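Speaker notes: Building a Small Makeup Kit You'll Finish
Birnmont community room, 4th December

Opening

Say hello, let everybody find a chair, and thank Lahcen Filali for inviting me back after the skin care evening in July. I had such a lovely time at that one, and I still get messages about the sunscreen part!

Start with my drawer. When I finally emptied it I had 95 lipsticks, and I was wearing 7 of them (the same 7, over and over, mostly pinks). Pause here, people usually want to confess their own number.

Ask who has ever bought a palette for one shade. Hands up, mine too.

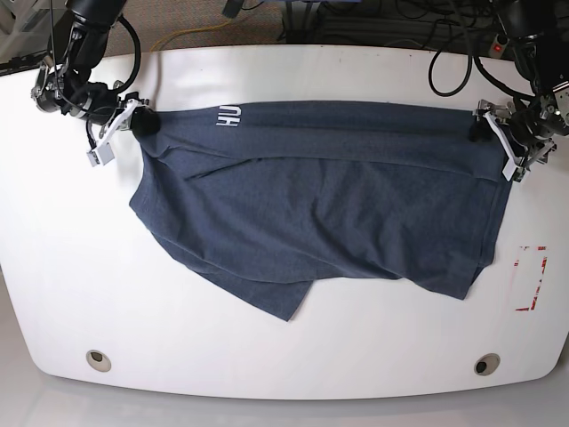
Picking your base

Go slowly through this section, it's where the questions come. Match foundation at the jaw, by a window, and then walk around with it for an hour before you pay for a full bottle. Some formulas get darker as they sit, and you want to find that out on sample day.

Mention that I wear Posuletti on work days and the Alar tint on weekends — and that neither one is right for very dry skin, so please don't run out and buy them because I said so. Pass the testers around with the clean spatulas. No fingers in the pots!

Eyes, and the question of dupes

I love a dupe as much as anybody, but a close color can still have a completely different finish. Swatch the two side by side, wait a minute, then rub gently and see which one is still there. My Lui bronze single looked like a perfect twin for a much pricier one until I did that.
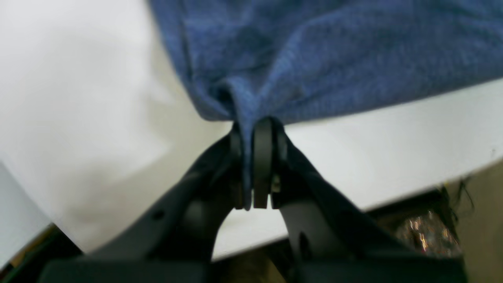 Four shadows will carry most of us through the year: something near your skin tone, a soft brown for the crease, a deeper one for the lash line, and one silly one that makes you happy. Mine is teal, and I'll have it on tonight so they can see it from the back.

Wrapping up

Handouts are on the side table, 50 copies, so ask couples to share. Brush washing demo if there's time, otherwise straight to questions. Remind them to take their testers' lids home with the right testers — last time we had a terrible muddle.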